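3.2 Bancada e peças de ligação

A bancada usada neste estudo tem tampo branco e liso, sem padrão impresso, delimitado à esquerda por um perfil de alumínio ranhurado. Escolheu-se uma superfície clara por facilitar a distinção dos cabos, em geral finos e de cor escura. Sobre o tampo, do lado direito, assenta uma placa de madeira com uma caixa metálica cinzenta-escura, perfurada para ventilação. A Figura 3 reúne quatro vistas da montagem.
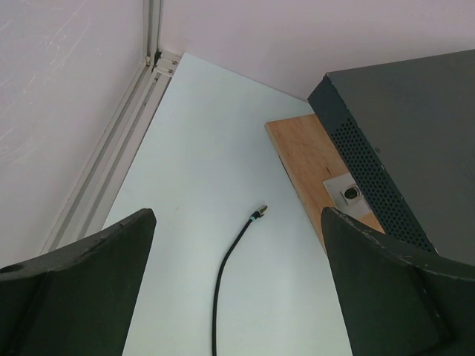 O cabo preto foi cortado a 570 mm e não recebeu qualquer fixação intermédia. Um cabo solto conserva parte da curvatura com que foi armazenado, e essa curvatura altera a direção em que a ficha repousa sobre a mesa. Nos ensaios preliminares de março, realizados na oficina Skarkitz, os cabos guardados em bobina apertada foram os mais difíceis de alinhar. Passaram por isso a ser guardados estendidos, em calhas abertas, de um dia para o outro.

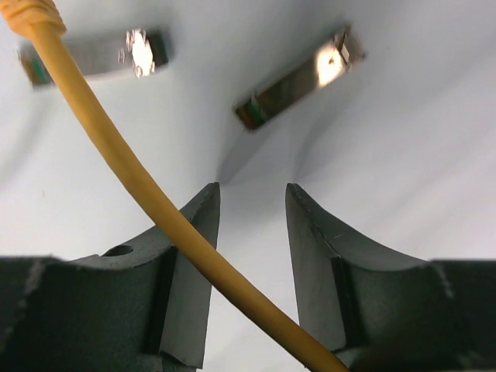
A cor dos cabos não foi tratada como variável. Registaram-se, contudo, os reflexos nas peças metálicas pequenas, que sob luz direta podem esconder os contornos. A classificação de Kristiansen, adotada aqui com ligeiras alterações, separa as peças em mates, acetinadas e brilhantes. Das 40 peças inventariadas, 26 foram classificadas como brilhantes. 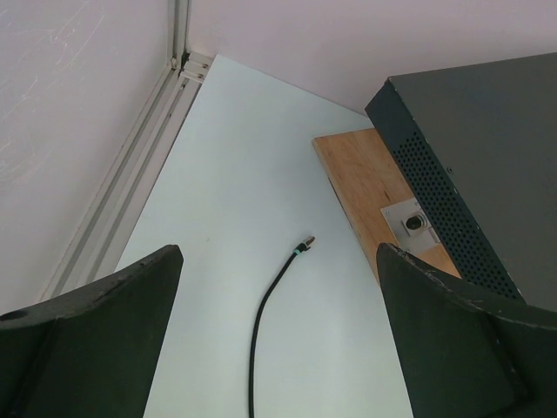
A tomada de referência é redonda e está montada numa chapa metálica aparafusada à placa de madeira. A madeira foi preferida ao alumínio por permitir mudar a posição da chapa sem abrir novas roscas. As marcas de uso nos painéis laterais não foram removidas, pois ficam fora da zona de trabalho. A sequência seguida em cada ensaio foi a do protocolo Dilano: cabo pousado no tampo, ficha livre, tomada fixa.

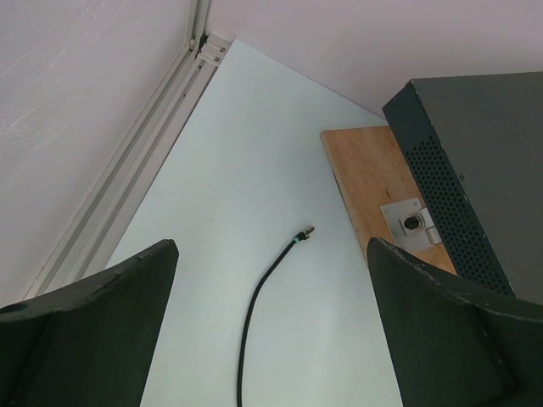
Figura 3. Vistas da bancada e dos cabos (oficina Skarkitz, maio de 2025).

Cada configuração foi repetida 40 vezes. Entre repetições, o cabo foi levantado e pousado de novo à mão, sem gabarito, para que a posição inicial variasse dentro do que é habitual numa bancada de montagem. As folgas entre ficha e tomada foram medidas com o calibre Brinetti e constam da secção 3.3.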